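December, 6:40 a.m.

Slept badly, so went through the log before coffee. Cell total at midnight was 3961 attempts since the start of the Bodon contract. Of those, 1192 are on desktop towers, and the rest are the easy things – lids, trays, loose screws into a cup. The easy things look good on a chart. The towers do not, and the towers are what Bodon pays for.

Memory modules remain the worst step. Removal is tolerable once the latches are open. Insertion fails in two ways: the module goes in at a slight tilt and one end never seats, or the notch is off by a hair and the controller keeps pressing until the force limit trips. I lowered the limit by 18 percent last night. Fewer trips on the board side, more modules left half seated. I expected that trade and do not like it.

A person does this by feel in a few seconds and could not tell you how. Our wrist sensor gives a clean enough signal, but the click of a latch is short and small, and it gets lost under cable drag. I want to try routing the cables higher before I touch the filter again.

Today's plan is the Dell board only, tower flat on its side with the panel off, and the printed fixture to the left of it. No drives, no power supply. Barredo wants the power supply in the demo, and I have said no twice.
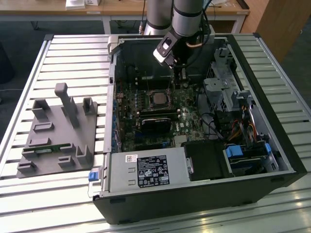 Barredo's position on the call was that a shop does not need a machine that can do the whole teardown, only one that can do the dull half of it without a person watching. I wrote that down because it is a better spec than the one we have. The trouble is the word "watching." At present someone has to stand within reach of the stop button, and if someone is standing there he may as well pull the module himself.

Asked them what failure rate they could live with. No number offered. I will propose one in writing and see if it comes back changed.

Read the Joltutness report over lunch. They ran dishwasher unloading in 29 homes and call it solved for plates and mugs. Cutlery is left out of the table. So are plastic tubs, which in my kitchen are most of the load. I would sooner have the raw trials than the summary. Still, their grasp recovery is better than ours – a slipped mug is picked up again without a restart, and we still restart for nearly everything.

Household chores yet: no, in my opinion. Shop chores: a few, if the part is fixed in place and the part number never changes.

To do: reprint the second bracket in the stiffer filament, re-zero the wrist, send Rarnimton the invoice for the spare fingers, buy milk.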